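The long way round to Podthorpe

Tsehay Demissie keeps her commuter bike in the hallway, front wheel turned in so people can get to the kitchen. It is a steel touring frame with a rack, full mudguards and a dynamo light, and she has ridden it to work through most of two winters.

Her trip to the office in Podthorpe is 20 kilometres each way. By train it takes 36 minutes plus the walk at either end. By bike it takes longer, and she does it three times a week.

"I tried five days and I was wrecked," she says. "Three is the number where I still like it."

Riders like Demissie are the reason the old rail corridor between Lado and Podthorpe was sealed. For years it was coarse gravel, fine on a mountain bike and miserable on anything with narrow tyres. The last section opened in October, and the car park at the Lado end now fills with people unloading bikes before seven in the morning.

Amra Kovačević runs the workshop at Grekus Cycles, two streets from the trailhead. She says the path has changed what comes through the door. It used to be weekend road bikes and kids' bikes before Christmas. Now it is commuters with worn chains.

"People ride every day and don't look at the drivetrain until it skips," she says. "By then you're replacing the cassette as well."

Her advice is to wipe the chain down once a week and oil it after rain. She suggests 32 millimetre tyres for the corridor, wider if the frame has clearance, and doesn't think much of the very light ones. There is broken glass under the road bridge most mornings.

Mirsad Georgiev rides the same route on an electric bike, which he bought after a knee operation. He leaves the assistance on low for the flat parts and turns it up for the climb out of the creek crossing. He was worried about the battery in cold weather and has found he loses some range, though never enough to strand him.

What he would change is the parking. His building has 8 bike spaces in the basement and they are gone early. He has asked for more and been told there is a review.

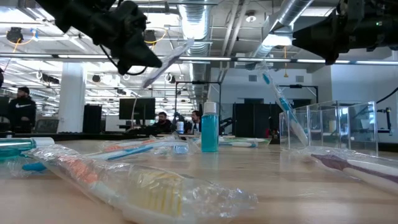 Demissie has it easier. Her office put in a bike cage and a shower two years ago, and she keeps a towel, spare shoes and a week's shirts in a locker. She drives in once a fortnight with the clean clothes and takes the used ones home.

The unfinished business is the crossing at Atanasov Road, where the path stops at a four-lane road and starts again on the other side. There is a refuge island, but it is too short for a bike with a trailer. Zorica Atanasov, whose family the road is named after, takes her grandson across it to kindergarten and gets off to walk every time.

"You stand there with the trailer half in the lane," she says. "I'd like a button and a light."

Braulio Tovar, who has ridden the corridor since it was gravel, wants the same thing. He has written to the council twice. The second reply said a signal was being considered for next year's works program – the first said it was not needed.

In the meantime he goes 300 metres up the road to the lights and doubles back along the footpath.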